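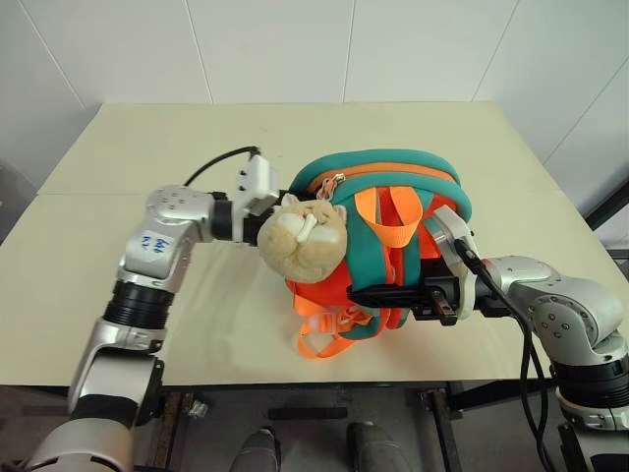
Where does the soft toy go in a child's rucksack? Last, on top, near the zip.

Ok. Start with that question, wait for hands. Somebody will say side pocket. Somebody always says "at home". Let them.

## Opening (keep it short, we start at 7 and the hall wants us out)

- Hello, thanks for coming out on a Sunday
- Talk is on packing a bag for a child's first night away. Sleepover, grandparents, Entili weekend, all the same bag really
- Not a kit talk. Not selling anything. Use the bag you've got
- Handouts at the back, 31 printed, share if you're in a pair

Say early: questions any time, don't save them up, I'll forget where I was anyway.

## The bag itself

Slide is the teal and orange one. Point at the loop at the top, orange webbing. Good loop. Peg, hook, back of a chair, your finger when you're carrying two bags and a coat.

Bright is good. Pile of thirty bags in a porch, all navy, all black. A six year old can find teal and orange. Mine was brown as a child and I lost it twice on one trip to Skomuren (tell the ferry bit if they're laughing, skip if not).

Straps. Look at the one lying on the table with the buckle on it, bunched up and twisted. Every bag in every hallway in the country. Do the demo:

1. Lay bag flat, all straps out to the sides
2. Untwist from the bag end, work towards the buckle
3. Spare webbing rolled up, elastic band round it
4. THEN pack

People pack first and sort straps after. Can't get at them with the bag full. Also twisted straps dig in, child moans, you carry the bag.

Buckles: have the child do theirs up and undo it, at home, 4 times. In pyjamas if poss, it's a different job with sleeves over your hands.

## Weight

Bring out kitchen scales here. My empty demo bag is 720 grams. Put the number on the flip chart. Then add:

- pyjamas
- wash bag
- change of clothes
- book (paperback!! no annuals)
- torch
- the toy

Ask them to guess the total before I put the last one on. Do NOT give it away, last time I'd left the figure on the chart from the afternoon group.

Wash bag weighs more than people think. Mine came to 473 grams with a full size toothpaste and shampoo in it. One night. Nobody's washing their hair. Flannel, brush, small tube, done.

Put heavy things against the back, soft things on the outside. Shoes, if they must, in a carrier bag, soles towards the outside.

## The toy (main bit, dont rush)

Back to the slide. Round, fluffy, tan, two little ears, pale cheeks. Pretty much as big a nuisance to pack as a toy can be. A flat rabbit goes anywhere. A ball with ears doesn't fold and takes up the room of a jumper.

Things parents do:

- squash it down the bottom. Then it's bedtime, strange room, lights going off, whole bag tipped out on the floor to get at it
- tie it on the outside. Rain. Car park. Gone
- leave it behind to "see how they get on". Your choice, I don't recommend it for the first night
- send a spare. Child knows.

What I do. Everything else in first, zip part closed, toy in the gap face up, zip the rest. Mind the fur!! Long tufts and zip teeth don't mix. Hand flat between toy and zip as you go, slide the hand out at the end. Show this slowly, do it twice, people at the back can't see the first time.

If fur does get caught: don't yank. Back the zip off a tooth at a time, hold the fabric tight either side. Bit of dry soap on the teeth after. Scissors only when you've run out of patience and the child is out of the room.

Name label: sew it in a seam, not round the neck. Surname and a phone number. Ribbon labels come off in the wash.

Zip pulls. There's a bit of cord on the one in the slide, good idea, do it to all of yours. Small cold fingers can't work a bare metal tab. Old shoelace is fine. Knot it short so it doesnt catch.

## Who packs

Adult lays out. Child puts in. Adult keeps quiet (hardest part).

If they haven't put it in themselves they won't find it at the other end. You get a phone call from Mellent at nine at night asking where the pyjamas are and they're under the torch.

Lay it all out on a big table if you have one, floor if not. Bed is bad, things roll off and go under. Bag in the middle, top end away from you, kit round the sides in the order it's going in.

Picture list for non-readers. Draw it with them. My drawing is terrible, show the flip chart sock, gets a laugh.

## Coming home

Half the talks stop at going. The bag has to come back too, and it's packed by a tired child in a hurry with no table.

- leave slack. If it only just shuts at home it won't shut on the way back
- one empty carrier for dirty things, folded in the front
- toy goes in last again, so they look for it last, so it's checked. Teach them to say it out loud at the door: "have I got ___"
- check beds. Toys go down the wall side. Nareo lot had a whole box of left-behinds by the end of summer

Unpack same day. Yes even if it's late. Damp flannel in a shut bag till Thursday, I won't go into it.

## If there's time

Pairs exercise, ten mins. One bag between two, one set of kit, one toy. Pack it, swap with the next pair, find the toy in the dark (get someone near the switch, WARN people first, mind the chair legs). Quickest pair gets the biscuits.

If no time, straight to questions.

## Likely questions

Wheelie case instead? Fine for stairs-free places. Awful on gravel.

Toy wash before or after? After. Before and it smells wrong, and the smell is the point. Pillowcase, cool wash, dry it properly, a fat round one takes ages in the middle.

Two toys? One in the bag, one has to fit in a coat pocket. Let the child pick which.

What age? Whenever they can do the buckle.

Stack chairs, scales back in the car, take the flip chart sheet down this time.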